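Home Forums Reno & Interiors Furniture Search Log in

Glossy black dining table — regret it or love it?

setsuko_kubo
Looking at the Nilden extension table in gloss black. $1,491 delivered, was up to 2,000 before the May sale. We're in a unit in Geelong, north-facing windows, two kids. Anyone lived with one? Husband says fingerprints will drive me mad. I reckon he just wants timber.

grouthound
Had one 2 years. Sold it. Dust shows by lunchtime, every single day. Crumbs too. Get the timber.

Hipólito Acuña
Disagree. Ours is gloss black (Sugiyama, not Nilden) and it's fine if you wipe with a damp microfibre and then a dry one. Takes a minute. Don't use spray polish, it builds up and goes streaky. Kids' textas came off with metho on a rag, but test a corner first.

grouthound
A minute, three times a day. Plus scratches. Ours had swirls all over it from placemats being dragged round.

Hipólito Acuña
So put felt under things?? Not that hard

setsuko_kubo
Ok so mixed lol. This is roughly the look, floor colour is close to ours. Laptop on the table too, same as at our place.

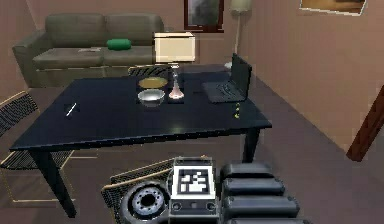 Dining room, black top with the lamp and the two bowls

Is it too heavy for a small room? Our actual space is narrower. Arvo sun comes in low too and I'm a bit worried about glare at homework time.

verandah_jen
Not too heavy if the chairs are light. I'd go pale seats, cane or somthing. Glare is real though — we ended up with a sheer blind from Drostard, cheap as, did the job. Lose the table lamp, you'll be moving it every dinner.

setsuko_kubo
The lamp stays! Was my nan's colour scheme, I've got one nearly the same

tradie_mark
Check whats under the gloss. Lacquer over MDF chips on the corners and you can't really fix it, you can fill it but you'll always see it. High pressure laminate is tougher. Ask the shop, and ask what the warranty says about heat marks. Miltari ones used to exclude hot plates altogether, dunno about now.

grouthound
^ this. Ours chipped in the first month. Vacuum cleaner.

Hipólito Acuña
Ours hasn't chipped at all. Depends on the vacuum driver mate

setsuko_kubo
Rang the shop. Lacquer on MDF, girl was pretty upfront about it. Hmm. They've got a satin version, same price, six week wait. Thinking satin now. Will go in and have a look after school pickup

verandah_jen
Satin, def. Hides heaps more

23 replies · 2 shares · Follow this thread

Related threads
Best felt pads for heavy bowls
Satin vs gloss kitchen doors
Sheer blinds for low arvo sun
Extension tables that don't wobble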